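4.2 Gripper State Estimation Near Closure

The Tendari controller receives finger width from the motor encoder and a view of the fingers from a camera that moves with the gripper. The two sources agree well when the fingers are wide apart. Near closure they diverge: the pads compress under load, and the encoder reports a width that the pad tips do not have.

We therefore added a visual width term to the Tuominen filter. A segmentation network locates each finger by its taped section, and a second stage fits the pad outline above it. The network was trained on 345 labeled images collected at the Dosstead site, of which 137 show the fingers closed or nearly closed (Figure 6). Small debris on the work surface was labeled as background – early versions of the model had merged it with the finger edge.

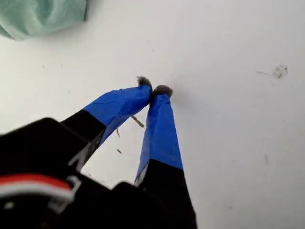
Figure 6. Gripper near closure over a white surface. Blue tape covers the upper part of both fingers; a narrow gap remains between the dark gray pads.

The filter runs at 76 Hz on the Flimer control computer. When the pad fit fails, the visual term is dropped for that cycle and the encoder value is used alone. Section 4.3 describes how the resulting estimate is passed to the grasp planner.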